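Kieran Kershaw looks after the coffee cell at Titard, and most of his week goes on the right hand. "The fingers drift," he says. "I re-zero them every 49 runs, then check the approach in simulation before the arm moves."
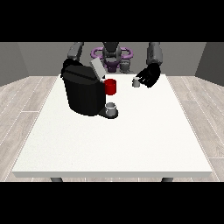 The cell in simulation, right gripper above the small grey cup.

Kershaw sets the hover height at 5 mm over the rim -- less, he says, and a worn joint will clip it. The last repair, in October, was a wrist cable. "Four screws, then a full recalibration."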